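Plotholm butcher-block tabletop: a long-term review
Posted 2007-09-07 in Furniture & Workroom

I bought the Plotholm top in May, as a bare slab with no legs, and I've been meaning to write it up ever since. It's the best piece of furniture I own for the money, and I say that as someone who has dragged home a lot of bad tables. If you want something you can knead on, cut fabric on, glue things on and then eat dinner off, keep reading, though I do have a few complaints.

What you get

A solid slab wrapped in a frankly crazy amount of cardboard, a small envelope of screws, and one sheet of instructions that is mostly drawings. No oil is included, which annoyed me a little (the sheet tells you to oil it right away, so you'd think they'd toss in a bottle). The edges come eased just enough that they don't dig into your forearms. The corners are sharper than I like and I went over mine with a sanding block before anything else.

It is heavy. Get help with the stairs! I thought I could walk it up on end by myself and made it as far as the landing.

The surface

Pale, plain and lovely. The grain is faint and the strips run the long way, and there are little dark marks scattered here and there that you can either love or send back. I love them. People who want every inch of the wood to match will be happier with a veneer top, and those cost less anyway.

Sanding is easy. I used a medium paper and then a fine one, always along the strips, and wiped the dust off with a barely damp cloth. The underside was rougher than the top and had a smear of dried glue by one edge. I left it alone.

Stains are the big question with bare wood, and I won't pretend this top shrugs them off. Water marks show. Tea shows. A big smudgy patch right across the middle is exactly the kind of thing you should expect if you skip a coat of oil, and I've skipped a few. It has never bothered me enough to drag out the sander in the middle of a busy month, but if you're the type who puts out coasters for coasters, think hard before you buy. 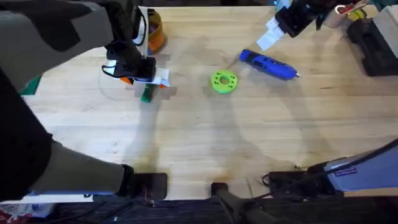 Oil

I tried two. The first was the mineral oil from the drugstore, which goes on beautifully and looks wonderful until the weekend. Then it sort of fades into the wood and you're back where you started.

The second was Flendau, the hard wax oil in the flat green can, and I can't say enough good things about it. It smells faintly of oranges, a little goes a very long way, and it stays put. You wipe on a thin coat, wait 30 minutes, rub off whatever is still sitting on top, and leave it overnight. I did 2 coats on a board I keep for bread and it still beads up when I splash it. I'm about to give the whole top the same treatment and I'm looking forward to it far more than a grown adult should.

One warning: lay your oily rags out flat to dry, outdoors if you can. Balled up in a bin they can heat up and catch fire. The can says so in tiny print on the back and it ought to be on the front.

Legs

Plotholm sells its own legs, and they're fine, but I put mine on a pair of Multum trestles and I'd do it again. They fold and they adjust to four heights, and the feet have a rubber cap that grips a painted floor really well. Low is right for the sewing machine. The next setting up is my favorite for kneading. The highest one is for standing work and it does wobble some, especially if you lean on the end of the table. A crossbar would fix it, and I wish they made one.

If you do go with trestles, don't screw the top down tight. Wood swells and shrinks across its width with the seasons, and it needs room to do that. I used the slotted brackets from the hardware aisle at Han. They took me no time at all to put in, and there's a tiny bit of play when you push on the table sideways. You stop noticing.

Living with it

Rolling out dough on it is a joy. Flour, dough, bench scraper, done, and the scraper leaves no marks as long as you keep it flat. Dried white glue pops off with a plastic putty knife. Ballpoint ink does not come off, so put down paper if there are kids drawing. Candle wax came up with an ice cube and patience.

It's also quiet, which I didn't expect to care about. My old table was a hollow-core door on sawhorses and every mug sounded like a drum. Set something down on this one and you get a soft little knock. Sewing on it is so much nicer for the same reason, the machine just hums along.

The long strips are handy too. I line fabric up against the joints all the time, then check with a ruler if it matters.

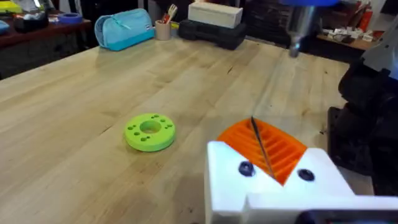 Pale strips with visible grain and a few faint dark marks.

Complaints

The packaging is a pain to get rid of, and the tape pulled a few fibers off one edge. The predrilled holes underneath only match Plotholm's own legs, so you'll be drilling for anything else. Mark your bit with tape so you don't come out the other side! And the store had it listed in three places under different names, so make sure you're ordering the solid one. The thin one has a similar photo and is a completely different animal.

Delivery took seven days, and the driver would only bring it to the curb.

Would I buy it again?

Yes, tomorrow, and I'd get the longer one. I thought the regular length would be plenty, but a table like this fills up fast, and I'm forever shoving the mixer aside to make room for a pattern. If you have the wall for it, go long. Order the Flendau at the same time and get that first coat on before you set a single mug down.

Rating: 4.5 out of 5. I took off the half point for the missing oil and those corners.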